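Domingo de portas abertas na papelaria Jindow

Cheguei às 13h e já havia fila no corredor! A Shahla Mazandarani levou o nosso grupo direto à sala dos papéis de carta — a parte que eu mais queria ver, confesso.

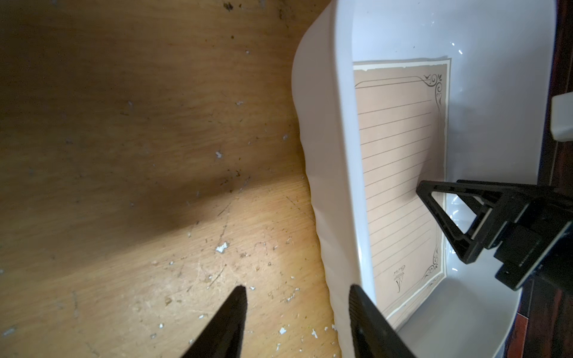 São 174 modelos no catálogo e eu queria levar metade. Os meus preferidos têm pauta, fundo cor de pêssego e arabescos pretos nos cantos, com aquele ar de carta antiga. O Wiremu Mudgway deixou-nos escrever umas linhas com caneta de aparo (a minha letra saiu péssima, mas que gosto!). Trouxe 40 folhas para casa e já escrevi à minha tia.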